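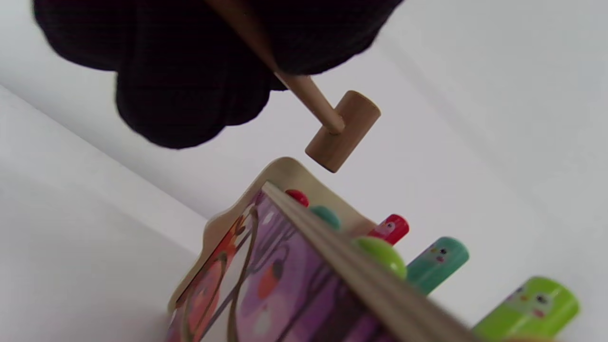
Item 2: mallet and pegboard, purple side panel.

Toy Library Selection Group, minutes, Thursday, 10:00 a.m.
Present: Folasade Nnaji (chair), Bello Okafor, Yoshinori Minami, Funmilayo Osagie (minutes). Apologies: Tamunoemi Onuoha.

1. Last minutes. Agreed, except that Yoshinori did not "welcome" the Clekmont shelving. He said he would wait and see how it held up.

2. Wooden pounding toy. Bello proposed ordering more for the September shelves at $36 each. Yoshinori asked what we would be getting for that besides noise. Bello said hammering is good for hand control. Yoshinori said so is a pan and a spoon. 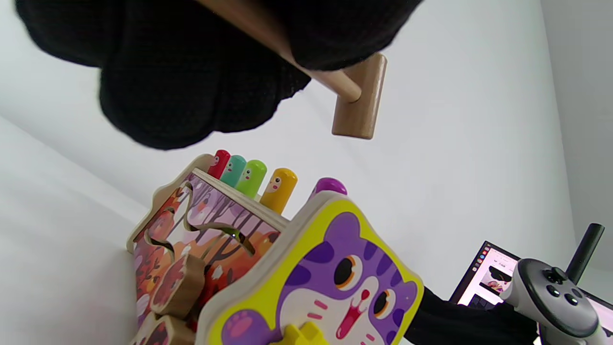

Folasade liked the cat face and the little faces on the pegs but doubted that children would look at them for long once they had the mallet. She also asked who checks that the shape blocks come back. We wrote off 27 loose parts last year, and the parts deposit did not change anything that she could see. Funmilayo said the cut-outs in the side panel were the better half of the toy. Bello disagreed.

Yoshinori wants the mallet signed out separately. Not agreed. No order until Bello has a price for spare mallets in writing.

3. Stondska catalog. Claims "100 hours of play" per toy. Group unconvinced. Held over.

4. Opening hours. Extra 30 minutes on Thursday to continue through September, though Folasade has yet to see anyone use them.

Closed 11:15 a.m.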